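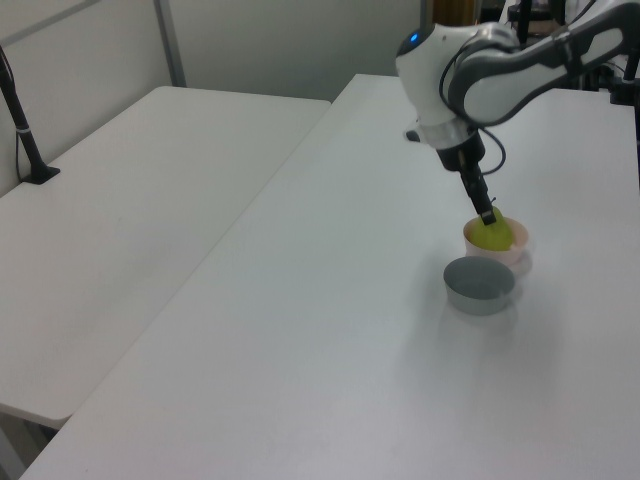

Weritz Guitar Club – Strings Help Board

Buzz on the open D after changing strings

I fitted a Skesanov normal tension set to my classical in January. The D now buzzes when played open, but is clean from fret 1 upwards. Relief looks fine. Is it the nut?

Stitum
Yes, nut slot. If fretting clears it, the saddle and frets are not the cause. Check the slot slopes down towards the roller. Wind the D so it leaves the nut straight, with 4 turns at most.
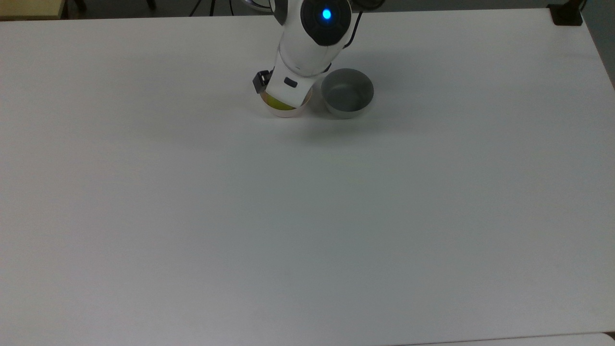
White arm over a white tabletop

Seo
Had the same. Went up to high tension and it stopped.

Weritz_9
High tension may hide a low slot but won't cure it. Slip a bit of paper under the string at the nut. If the buzz goes, fill the slot and recut it.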